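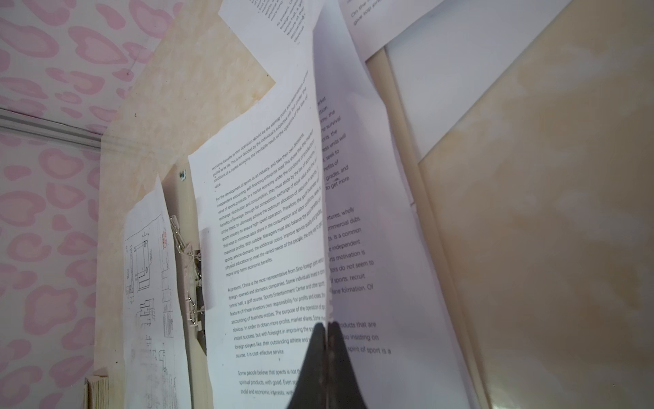

# What is a resident doctor?

If you go to a big hospital, you may meet a lot of doctors in one day. One of them might say, "I'm a resident." A resident is a real doctor who has finished medical school and is now learning one kind of medicine on the job.

The word "resident" means someone who lives in a place. Long ago, these young doctors often lived inside the hospital. They slept in small rooms upstairs and ate in the hospital kitchen. Today they live in their own homes, but the old name has stayed.

## School first

In the United States, most people who want to be doctors go to college, then spend four years in medical school. They learn the names of bones, muscles and nerves. They learn how medicines work and how to listen to a heart. Near the end they spend a lot of time in hospitals, watching and helping.

When they finish, they can put "Dr." in front of their name. They still can't do everything. A new doctor doesn't know how to operate on a brain, and wouldn't be allowed to try alone.

## Picking one kind of medicine

The body is too complicated for one person to know all of it well, so doctors choose a part to study more. This is called a specialty. Here are a few:

- Pediatrics - looking after babies, children and teenagers
- Cardiology - the heart
- Dermatology - the skin
- Neurosurgery - operations on the brain, the spine and the nerves
- Family medicine - all kinds of everyday health problems, for people of any age

Some specialties take longer to learn than others. Family medicine usually takes three years after medical school in the United States. Neurosurgery usually takes seven. Cardiologists train in general adult medicine first and then study the heart.

## A day at Rieger Hospital

Rieger Hospital in Lalten has 177 beds and trains residents in children's medicine. Their day starts early. The doctors who worked all night tell the morning doctors how each patient is doing. This is called a handoff.

Next come rounds. A group of doctors walks from room to room and talks with each patient and family. An older doctor, called the attending, is in charge. The resident explains what is wrong and what the plan is, and the attending asks questions.

After rounds the residents check test results, write notes and see new patients. At noon there is a lesson, and they eat lunch while they listen. The Benine Room, where the lessons are held, has 2 long tables and a plastic skeleton.

## Do they get paid?

Yes. A resident has a job and gets a paycheck, though it is smaller than what fully trained doctors earn. Residents also take exams.

## Can I ask a resident questions?

Yes, any question you like. You can ask what a tool is for, or if something will hurt. If the resident doesn't know, they can ask the attending and come back to tell you.

## Words to know

**Attending** - a fully trained doctor who is in charge

**Handoff** - telling the next doctor about each patient

**Rounds** - visiting patients one after another

**Specialty** - the kind of medicine a doctor studies most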